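October 18, 2023
Posted by the author, Blackwood

Up before the alarm. Toast, then the bus to Rendale for the 12 wood screws I forgot last week. They had the wrong length again, so I bought the longer ones and will cut them down. Rent went out this morning, 922, and I moved 200 into savings before I could spend it.

The afternoon went on drinks, mainly. I have kept a list since February of what I buy in cans and it is longer than I would like. There was a Red Bull standing on the raised board, up on the pale wood by the black rod, and I left it there while I wrote up the list.

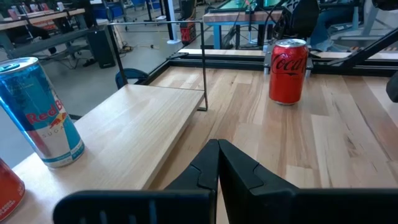

Drinks and Money

Five cans so far this week, and it is only Wednesday. The store brand from Prikero is cheaper but tastes like cough syrup. I will finish what I have and buy no more until the end of the month. Coffee at home costs next to nothing and I sleep better on it.

The light wood top needs a coat of oil before winter - I looked at the knots for a while and decided it can wait. The oil from Alberg went on too thick last time and stayed sticky for days. I should thin it and use an old T-shirt.

Late in the day it came down to one Red Bull or one Coke. I had water. 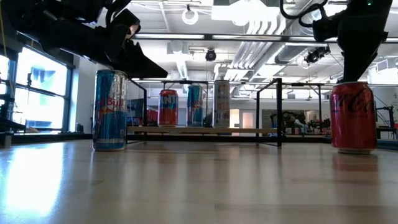 Red Bull on the left, Coca-Cola on the right.

Soup for dinner. Need to call the dentist tomorrow and return the screws if the receipt turns up.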